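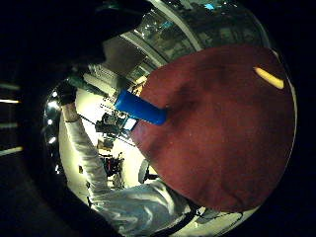

A reader wrote in to ask whether a dark red cloth has to be ironed before it goes on the table, and said the instructions that came with hers didn't mention it. It doesn't have to be. Hang it overnight and smooth it by hand, working from the middle out. If the creases bother you, use a warm iron on the wrong side.

## Table cloths and table flowers: common questions

These are the questions the Arotby rental desk gets most often. We had 241 of them last season, and almost all were about cloths, flowers or returns.

**Which red should I order?**

We stock two, maroon and dark red. They look close on a screen, so ask for swatches if you are matching napkins. Maroon reads nearly brown under yellow bulbs.

**How much should the cloth hang over the edge?**

Eight to ten inches is comfortable for seated guests. For a work or sign-in table, go shorter so chairs can slide in without catching it.

**Can I lay cut flowers straight on the cloth?**

Yes, for a short while. Dry the stems first with a paper towel. Dark red hides a water mark at first, but it shows later as a ring. Lilies should have their anthers removed, as pollen stains are charged as damage.

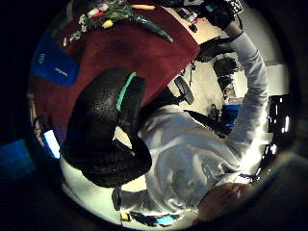

*Mixed bouquet on a dark red cloth, long stems left on.*

**Should I cut the stems before or after I arrange them?**

After. Lay the bunch down, decide on the height, then trim at an angle and put it in water right away - don't leave it lying out while you set the rest of the table.

**My folders and papers slide around on the cloth. What helps?**

Order the Grisden underlay, item 101. It is a thin felt pad cut to the size of the tabletop.

**Can I wash the cloth before returning it?**

Please don't. Shake it out, fold it dry and put it back in the bag. Damp cloths can mildew before they reach us.

**What is the late fee?**

There is none for the first day. After that it is $2 per cloth per day. December orders have no free day.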